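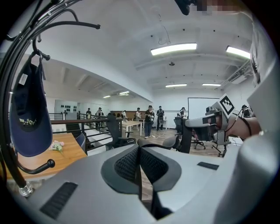 Marion Nisbet wrote:

I have been through the Plutcombe burial register on the library's microfilm and I can't find Hannah Imrie anywhere between pages 140 and 160. The printed index gives her as page 151. The entries on 151 are all from a different year. Is the index wrong, or is the film wrong? Also, does anyone know if the Mekstead register was ever filmed? I was told yes by one person and no by another.

Marion,

The index and the film are using different page numbers. The burial register has 200 pages, but the film has only 198 of them. Two facing pages near the front were skipped when it was shot, and whoever typed the frame numbers onto the film just kept going. The index was made from the book itself. So for anything after the gap you need to take two off the index number. Try frame 149.

If she isn't there, look at the slips. Some late entries were written on loose paper and pasted in at the back, out of order, mostly for people who died at Tuvdale and were brought over for burial. The index lists them under the page where they should have gone, with a small "s" after the number. The "s" is easy to miss in the photocopied index — in my copy it looks like a smudge on most lines.

Watch the spelling too. The clerk in those years wrote Imrie three ways that I know of: Imrie, Imry and Emery. The index puts the first two together but has Emery separately, and there was a real Emery family in Plutcombe, so check the ages and the father's name before you copy anything down. I had the wrong Hannah in my own tree for years and had to take out a whole branch.

On Mekstead, both people are half right. The baptisms and marriages were filmed. The burials were not, as the book was away being rebound at the time. There is a handwritten transcript in the reading room, in the gray box with the school logbooks. It leaves out occupations and most causes of death, but the names and dates were good wherever I compared them with gravestones.

You can't request the box on the day. Put the slip in by 10 the morning before and they will have it at the desk. Copies from the transcript are allowed, copies from the logbooks are not.

Does anyone have readable scans of the two skipped pages? I asked in June and got one reply with the attachment missing. If you sent that, please try again, off list if the file is large.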